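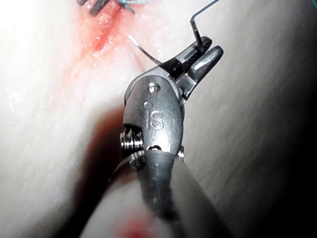 Stirwood opens suturing practice course for surgical trainees

Stirwood will run a new course in stitching from May, with 15 places in the first group. Trainees start with the curved needle and how to hold it in the jaws. 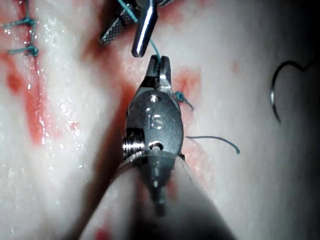 Tying and spacing

The second part covers passing the thread between two instruments and tying knots in a line along the tissue.

"Spacing is what most people ask about," said course lead Makis Gavalas.
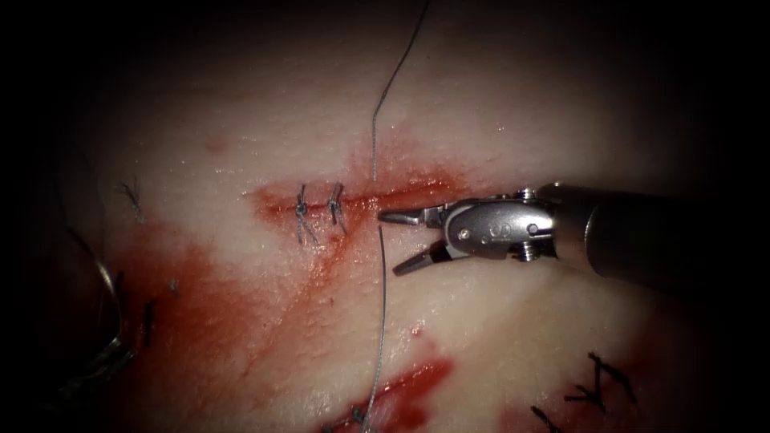 The fee is £470 – materials included – and bookings go through Medrano.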